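So I finally tackled the kitchen in April, mostly by opening every door and putting things on the table until I ran out of table. My plan came from Nivaldo Evangelista's blog, which wants you to do one zone per evening for 6 evenings. I lasted 3 and then did the rest in one go with the radio up way too loud!

The fridge was next. I always leave the fridge for when I'm already tired, no idea why.
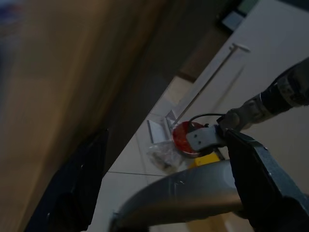
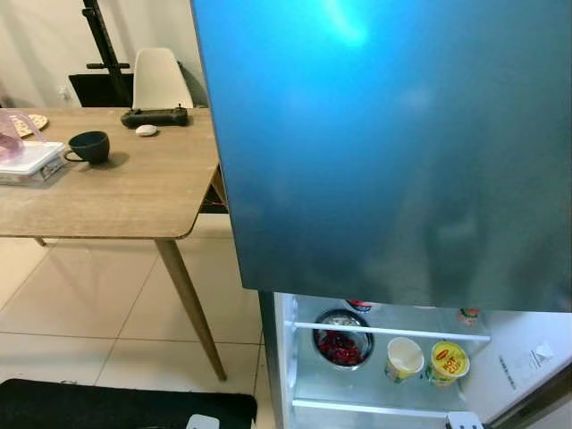
Jug and mug on the table: 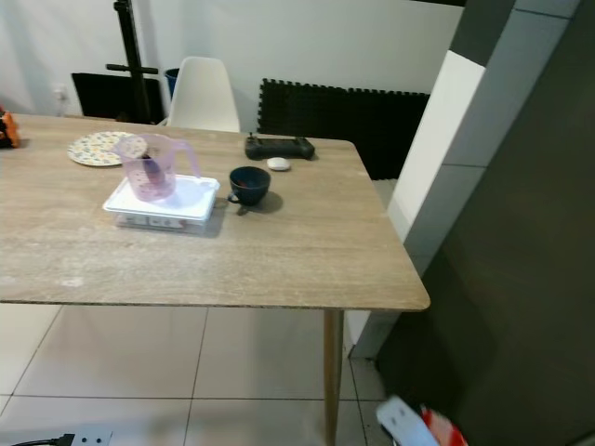
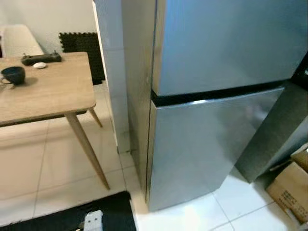
My rule now is that food comes first and cables, controllers and little bags of hardware wait till morning. I ordered a set of stacking bins from Florkness (the shallow ones, the deep ones just swallow everything) and I still need a hook rail from Vunier – the short one, if they ever restock it. Does anyone have a drawer divider they love? The one I got at Jeltham slides around every time I grab a spoon, and I've already tried double-sided tape.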